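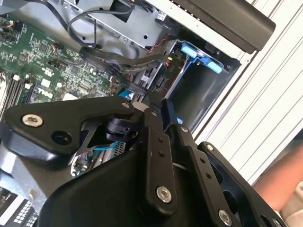 Hardware > Desktops and repairs

Old office tower – worth fixing up or scrap it?

marshgate_tom
26 August 2025
Our office is clearing out its old desktops and I can have as many as I like for nothing. I only want one, for my daughter to do schoolwork on and maybe play a few older games. No processor, no drives. I have a budget of £100 for everything. Is this a sensible thing to do or should I save up for a refurbished one?

pellow
Depends what you count in the £100. Processor for a board of that age, cheap. Memory, cheap. SSD, not much. Then you find the power supply has the maker's own plug and you can't swap it for a normal one, and that's your graphics card plan gone. Check that first.

nakpan
I did two of these in 2023 and both are still in use. One runs the till at my sister's shop. Before you buy anything, shine a torch across the socket and look for bent pins. If someone took the processor out in a hurry there's a fair chance they caught a few.
Nnamdi Akpan

marshgate_tom
Thanks both. Will look at the pins.
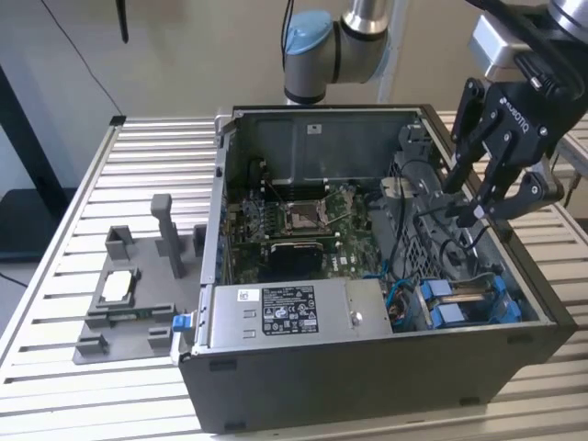
Dell tower with the side off, CPU socket empty

quillfeather
Wouldn't bother. By the time you've paid postage on four different parcels you could have had a complete one from Tullance with a warranty. I bought one there in July and it came with a keyboard.

pellow
Tullance prices have gone up though. And he's getting the case, board and PSU for nothing.

quillfeather
Free is only free if it works. He has no way of testing the board until he's bought a processor.

lutfa_k
You can get round that by borrowing one. Repair groups often have a box of old processors – ours does, and we let people try one before they spend anything. Get the exact model number off the case and look up which processors that board takes. Don't go by whether it fits the socket. I've seen someone buy the right socket and the wrong generation and get a black screen.
Lutfa

nakpan
Agree with that. Update the BIOS too if it boots. And fresh thermal paste, whatever the heatsink looks like. I use the Delteck stuff, a small tube does plenty of machines.

quillfeather
Any paste will do. People argue over 2 degrees.

marshgate_tom
Right, I'll take a pair home so I've got a spare board, and ask at the library about a repair group. If neither starts I've lost nothing but an evening. Will the memory from one of our old laptops go in?

pellow
No, laptop sticks are shorter. You want full-size ones.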